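A Switch for Every Socket

By Edit Kun
22/06/2018

I moved my office from Winstead to Pendport last year, and in the process I went through every power strip I owned. Most of them were the cheap kind with one big switch at the end, or no switch at all. I gave those away and bought strips with a separate button for each socket. I think everyone who works at a desk should do the same, and I'd like to see the old kind gone from the stores.

My reason is simple. Things on a desk don't all need power at the same time. The lamp is on in the evening, the printer is on twice a week, the phone charger is on when the phone is low. With one switch you have two choices, everything or nothing, and people pick everything. Then the printer hums for six days so that it can print one return label.

The usual answer is that you can pull the plug. You can, but you don't. The plugs sit behind a desk, they're all black or all white, and sooner or later you pull the one for the router while someone in the next room is on a call. I did this at Bodnár, where I kept the books for nine years – more than once, I'm sorry to say.

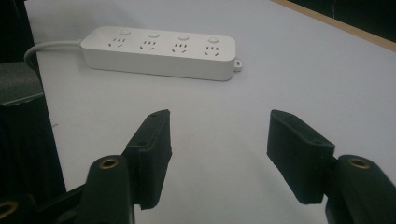
Price is the other complaint I hear. The plain strip at Cerker is 700 and the one with switches is 1,071. That's a real difference if you need five of them. You probably don't. Put one where you use it daily and leave the plain one behind the refrigerator, where nothing ever gets turned off anyway.

I'd also say get it up on the desk, or on the side of the desk. A strip on the floor collects dust and gets kicked, and no one over 40 wants to crawl under a table to press a button. Many strips can hang on a screw. Use it. My neighbor says a strip in plain sight looks untidy, and she has hers in a fabric box with a lid. She has to take the lid off to reach the switches, so she never does.

I don't claim this saves much money. I compared two electric bills and the difference was small enough that the weather could explain it. What I like is leaving the office in the evening with the lamp and the printer off and the router still on, and it takes me two presses.

My one wish is for bigger labels. I've put tape next to the buttons on mine and written on it with a marker, and the tape has started to peel.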